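Search this site
Enter keywords

Retail Operations, Unit 4: Stock Rotation and Shelf Filling
2 January 2021, by Bronisława Baran
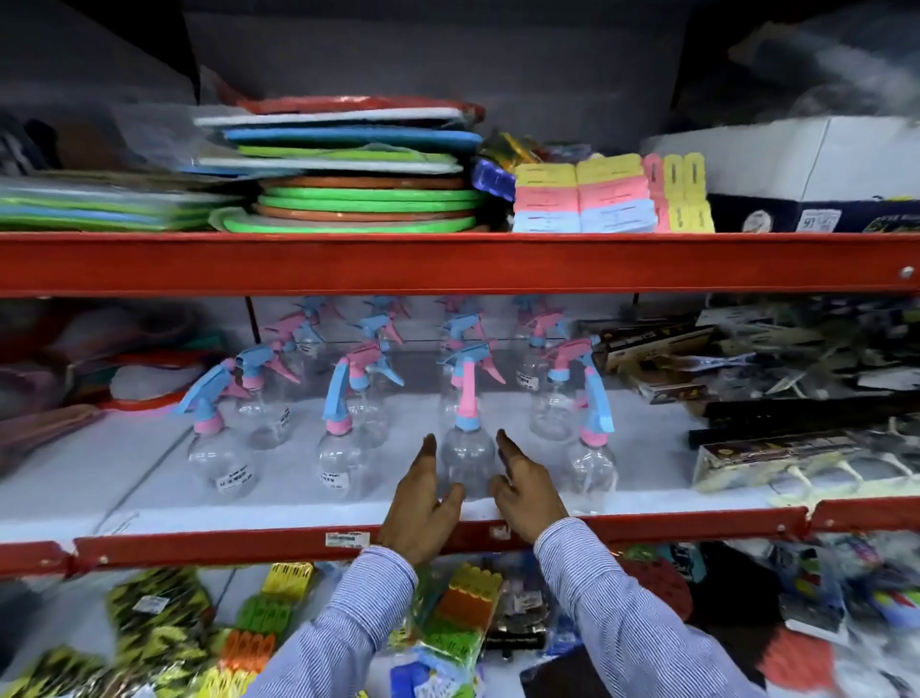 Fig. 1. Clear spray bottles on the middle shelf of a household goods unit.

In this unit we study how goods move from the back store to the customer. Please bring the Besden worksheet, we will fill in the second page together.

Rotation means that older stock is sold before newer stock. For food everybody understands the rule, but household goods also lose value – packaging changes, colours fade, labels become yellow. The new delivery goes behind the old one.

Facing is different work. Here we pull the goods to the front edge of the shelf and leave the total quantity the same. Students often mix these two terms in the May test.

Case: the Pesow shop
The shop keeps 2,000 product lines, and 185 of them are cleaning goods. A full check of the cleaning section takes 22 minutes. Calculate the time for one line, then compare with the Grabowska method from Unit 3.

For reading: Murano handout, the chapter on slow sellers. Write down two reasons why a slow seller may stay in the range. Short answers are enough.

Last updated: 2 January, B. B.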